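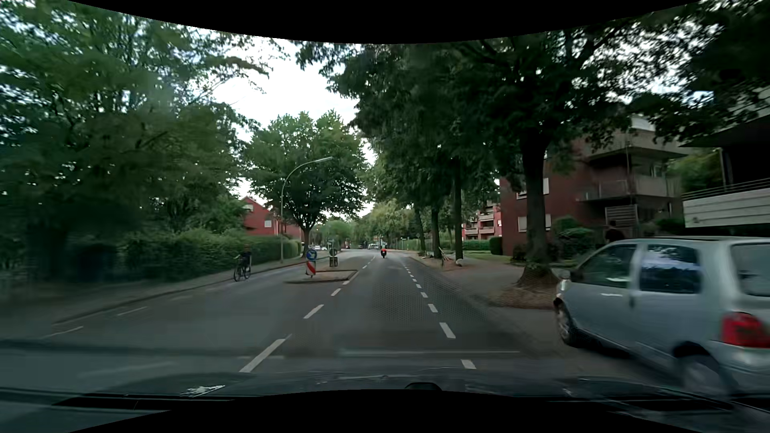 A straight road, with trees and brick housing on both sides.

# About Bindgate

Bindgate is a small company that reads home surveys, quotes and service charge bills for people who have been sent one and don't much like the look of it. We do not sell building work. We do not take a fee from anyone who does. If that sounds like the sort of thing every company says on a page like this, we agree, and you should ask to see our accounts. They are in the downloads section and we update them each May.

We started because of a damp report. One of our founders was buying a terraced house and was told, by a firm offering a free damp survey, that every ground floor wall needed injecting. A second firm, also free, found damp in different walls. A third visit was paid for, and that surveyor pointed at a blocked gutter and went home. Nothing about this is unusual. A free survey has to be paid for somewhere, and it is generally paid for by the treatment it recommends.

## What we do

You send us the paperwork. We read it, all of it, including the pages at the back in smaller type, and write you a plain report of two to four pages. The report says what the document claims, what evidence it gives for the claim, and what we would want to know before spending money. Sometimes the report says the quote looks fair and you should get on with it. People are often disappointed by that one.

Last year we read 1,283 documents. In 1,148 of them we found at least one item we thought needed a question asked. Please be careful with that figure. People send us paperwork when they are already suspicious, so it tells you very little about builders or surveyors in general. We have seen it quoted as "nine in ten quotes are wrong" and have asked for that to be taken down wherever we found it. A question is a question. Plenty of them had a perfectly good answer.

## What we don't do

- We don't visit. We can't tell you if your wall is wet, and we would be wary of anyone who says they can from a photograph.
- We don't give legal advice. If a service charge dispute is heading for a tribunal, you need someone qualified, and we'll say so early.
- We don't recommend firms. We tried it for 11 weeks and stopped. Firms began being very pleasant to us.
- We don't do star ratings, badges or "approved" stickers. A few companies have put our name on their vans anyway. It means nothing.

## Who we are

There are 11 of us, most of us part time, working from two rooms above the old Haddad carpet shop. Between us we have worked in surveying, lettings, insurance claims and, in one case, double glazing sales, an education nobody else in the office can match. The people who write the reports are paid the same whatever they find. That was the first rule we wrote down and it has caused fewer arguments than the one over the kitchen.

We are owned by our staff, apart from a small share held by Darasik, the software firm that built our document system and took part of its payment that way. Darasik has no say in what we write. You only have our word for that, so the agreement is in the downloads section as well, with the money blacked out at their request. We would have left it in.

## Some things we're asked

**Can't I just read the thing myself?** Yes, and you should try first. Our free guide covers the commonest survey terms. If it answers your question, keep your money.

**Do you use software to read the documents?** For sorting and searching, yes. A person reads every page and writes every report. We tested having the reports drafted automatically and they were smooth, polite and wrong about guttering.

**Are you linked to the Bindgate in Basel?** No. They make shelving - we get their post now and then.

**What if you're wrong?** We are, at times. Corrections are listed by month on the site, with names and addresses removed. If we missed something that was in the paperwork, we refund the fee. If it wasn't in the paperwork, we don't, and that line is drawn more tightly than some customers would like.

## Getting in touch

The phone is answered from 10am to 3pm, when somebody is near it. Email is better. Send the whole document as you received it, with any covering letter, and tell us the date you need to decide by. If a firm has told you the price is only good until tomorrow, mention that too.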